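Changes in the kitting room at Mikmont

The practice cell in the kitting room has been running on second shift since June, and several people have asked what it is for and what happens to the jobs next to it. Frauke Rothe, who manages the room, gave us the short version.

Mikmont packs play kitchen sets for Uvance and Hinrichs. Every set is still filled by hand: pot, utensils, toy food, tray, lid. On a full shift that comes to nearly 600 sets, and most of the sore wrists reported in the room come from the pick and place steps. The arm is being taught those steps first. 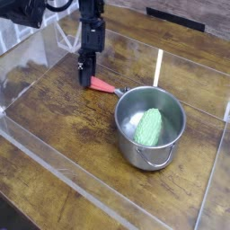
Teaching takes longer than most of us expected. An operator sets out the parts, starts a run, watches it, and logs the result. Then the parts go back and it starts over. The log stood at 1,476 runs when this issue was put together. Pieces with odd shapes need the most repeats, and shiny metal is harder for the system than plastic.

Zdzisław Kalinowski moved over from the packing line to run the cell. He had 2 weeks of training and kept his pay grade and his shift. "I lift less and I write more," he said. "My back likes it. I do miss the talking -- the line is a better place for that."

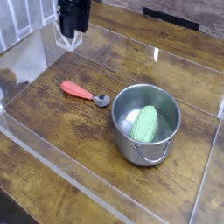 Pot with a green toy vegetable inside, in the practice cell.

No packing positions are being cut this year. Two people who are retiring will not be replaced on the line, and the cell will need a second operator by the time it moves to day shift. That opening will be posted inside the company first. Rothe said the target for the cell is 200 sets a shift, with the rest still packed by hand.

Some questions are still open. The line crew wants to know who gets called when the arm stops, and whether that time counts against their rate. Rothe has asked for a written answer from Plevetano, our systems contractor, on the first point. She is handling the second herself.
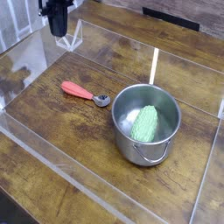
Signing up for operator training

Put your name on the sheet outside the kitting room office or see Frauke Rothe before 3 p.m. You do not need any computer background. Training is on paid time.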